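**Unit 3: Kerb Space and the Delivery Round**

Course coordinator: Melur Nasution
Tutorials: Hidayah Wibisono

These notes accompany the third lecture and should be read before the tutorial. Students are expected to bring the Altel Street worksheet, completed in pencil, as the figures will be revised in class.

## 3.1 What is meant by kerb space

Kerb space is the strip of road beside the footpath. In most older centres it was laid out for parked cars, with a few metres set aside for buses and taxis. Over time, other users have been added: couriers, ride services, bicycle parking, outdoor dining and waste collection. The total length of kerb has not grown to match.

For the purposes of this unit, a kerb use is described by its length (in metres), its duration (in minutes) and its time of day. A van that stops for two minutes at 6 a.m. and a van that stops for 40 minutes at noon are treated as different uses, even where the vehicle is the same.

## 3.2 The Altel Street case

Altel Street is a shopping street in the district of Weidemann. Its kerb measures 474 metres on the northern side, and the southern side is given over to a bus lane. The street has no rear laneway, so all goods enter through the front doors of the shops.

Before the change, most of the northern kerb was signed for one-hour parking. Drivers making deliveries who found no gap stopped in the traffic lane. Buses then waited behind them, and the delay was carried along the route as far as Skesik Junction.

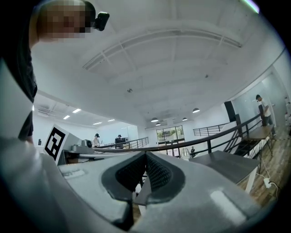
**Why did the council not simply fine drivers who stopped in the traffic lane?**

Fines were already in place and were treated by the larger carriers as a normal cost of doing business. The council took the view that enforcement would have little effect until there was a lawful place to stop within a short walk of each shop.

## 3.3 The measures adopted

Three loading zones were marked on the northern side, each long enough for two vans. They operate in the morning only and return to short-stay parking after lunch. Shop owners were asked to move regular orders into the morning period. A shared parcel room was opened in the former Nillness warehouse, from which small items are taken to the shops by cargo bicycle.

Students should note that the parcel room handles parcels only. Furniture, chilled food and kegs continue to arrive by truck.

## 3.4 Points for the tutorial

- Calculate the share of the northern kerb occupied by the loading zones, using the zone lengths on the worksheet.
- Identify one trader who would be worse off under the morning rule, and state what evidence would be needed to confirm this.
- Consider whether the afternoon parking should be priced, and at what rate.

Written answers are limited to one page. The reading for Unit 4, on bus stop spacing, will be available from the department office in September.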